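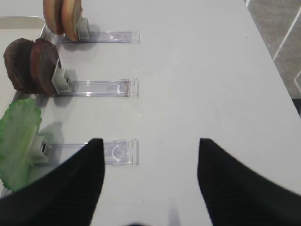
Clear acrylic holders on a white tabletop

Print this message | E-mail this message

To: Olton Obituary Index list
Re: Uncle Ferris, survived by whom

On a morning in March, Marcus Ruiz-Ortega wrote:
> The Jendwood paper has him "survived by 8 children."
> The funeral card says three. Which do I put in
> record 2174? Both can't be right.

Marcus, they can if you count the way his second wife did. She wrote the notice, and she put in the stepchildren, a son-in-law she liked and, as far as I can tell, the boy who cut the grass. The card was his sister's work, and his sister was not a generous woman.

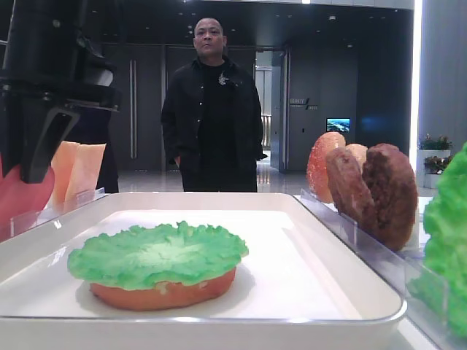
I'd enter the newspaper's wording exactly as printed, then put the card in the notes field. We index what the notice says. If we started fixing obituaries, half of Jendwood would lose its war record and the other half would turn out to have died after a long illness they'd have called Tuesday nights at the lodge.

The 2 middle initials are a separate headache. Masri Funeral Home used E., the headstone at Rirnerell has F., and he signed everything "Bud." Please index all of it, Bud included.

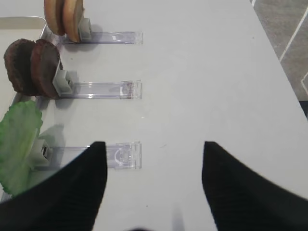 Clear rails along the left side, seen from above

One more thing. "Preceded in death by his first wife" is wrong too. She lived three more years and came to the service. I'm told she sat up front.

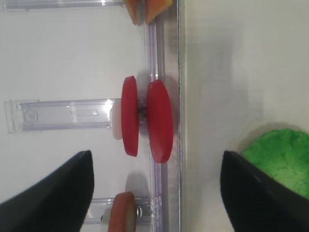 Reader comments

Marcus Ruiz-Ortega: Entered as printed, with notes. The notes are now longer than the obituary. Do I list the first wife as a survivor?

Dell: She'd want top billing.

Pru in Rirnerell: It's F. on the stone, but the carver did my grandfather's too and spelled "beloved" with two v's.

Contact the list owner | Copyright Olton Obituary Index | Back to top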